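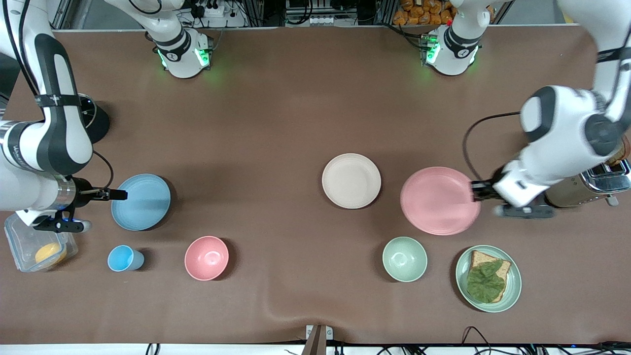

Why were people in the Kumholm group getting the same notification twice?

Their phones were registered under two push tokens, an old one from before the app update and a new one from after it, and our sender was happily posting to both.

Home Notebook Projects People Search Log in

October, Rachid Gaber

Writing this up while it's fresh, mostly for me and Shabani, but anyone picking up Ernlow after us should read the bit about tokens before touching the sender.

Background for whoever that is. Ernlow is the groups part of the Skotance app: you join a group, people post, you get a buzz on your phone if you've asked for one. Kumholm is our biggest pilot group by a long way, 3,334 members as of this morning, and they are a talkative lot (lost cats, bus changes, a very long thread on the recycling centre's opening hours). So when something goes wrong with notifications, Kumholm is where we hear it first, and loudly.

The complaints started after the last app release. First one said "I get everything twice", which I took to mean they'd joined the group on both the app and by email. Wrote back and told them how to switch email off. They wrote back to say they had never had email on. Fair enough, sorry! Then a few more came in and I stopped guessing.

Started on the test phones around the office and couldn't make it happen on any of them. Posted, commented, replied to my own comments, muted and unmuted the group, one buzz each time. Spent most of the morning on this and it was a waste, in hindsight, for a reason that's further down.

Shabani Ndung'u had the better idea and pulled the send log for 17 of the people who had complained. Every single one had two rows in the token table. Same account, same handset model, two tokens, both marked live. One row was dated before the update and one after. I'd assumed the old row got swept away when a new one arrived, and so had Shabani, and the comment in the code says so too. The comment is wrong. The sweep goes by device ID, and the update changed how we make the device ID, so as far as the table knows these people all bought a second phone on the same afternoon.

And the test phones? We wipe them before every release. Clean install, one token, no trouble. None of them had been through an ordinary update the way a real person's phone would. I'm a bit cross with myself about that one.

What I don't fully get is why the push service still delivers on the old token. I expected it to come back as expired. For some people it does, and those people see one notification and have no idea anything is up. For the rest it goes through. Shabani thinks there's a grace period and that it depends on how the update was installed. Could be. I looked for a clear answer in the docs and came away with three unclear ones, so I'm leaving it as a question.

Tried on Rashidi (the staging box, for newer people) this afternoon:

First go was to match on account plus handset model and drop the older row. Works for the complaints we have. Breaks for anyone with two identical phones, and before you say that never happens, we have a couple in Kumholm sharing one account across two of the same handset. They'd lose notifications on one of them and never know why. Scrapped it.

Second go was to send the old device ID along with the new one the first time the app opens after updating, and let the server join the two up. Much nicer. The old ID is still sitting in the app's storage, we'd just stopped reading it. Put a build together, took one of the test phones back to the previous release, signed in, updated it properly this time, opened it. One row. Posted to the test group, one buzz. Did it again with a different handset and got the same.

Third thing, separate from the fix: the sender now keeps a note of post ID and account for 15 minutes, and if the same pair comes up for what looks like the same handset it writes a line in the log. It doesn't block anything yet. I wanted it to block, Shabani didn't, and we went back and forth over tea for a good while. The argument against is that a quiet block would hide the next bug of this kind, and I came round to that. Log only for now.

Side effect I hadn't thought of: our numbers for Kumholm have been flattering us since the release. "Notifications delivered" went up and everyone was pleased, me included, and I said something cheerful about it in the catch-up. Some part of that rise was plain duplicates. I don't know how much. The open rate went down over the same days and we'd put that down to people being tired of the recycling thread – poor recycling thread. Need to redo that chart before it goes into anything that leaves the building.

Also had a look at whether muted groups were affected. They weren't, muting is by account and gets checked before tokens come into it. Quiet hours are fine too. Badge counts are fine, they're worked out on the phone. Mentions were doubled like everything else, and those seem to have annoyed people most, going by the messages.

One oddity left over. Five accounts have three tokens each and I can't explain them with any of the above. Two updates, maybe, if they were on the early build? The dates don't quite line up. Shabani has copied the rows into the shared folder, under "odd ones".

To do:

Second handset type on the old release, then update with the phone offline and see what gets sent once it's back on. My guess is the joining-up call fails silently and never retries, need to check.

Fix that comment in the sweep code. Please, whoever gets there first.

Keep two test phones that never get wiped. I've put a bit of tape on the back of them with NO written on it.

Reply to the first person who wrote in, the one I told to turn their email off. They were very polite about it.

Ask in the Kumholm group, once the fix is out, if anyone is still getting doubles. One post only, and no testing it from the live account this time, Rachid.

16:50 – offline test is running on Rashidi, first phone hasn't retried so far. Leaving it on charge overnight.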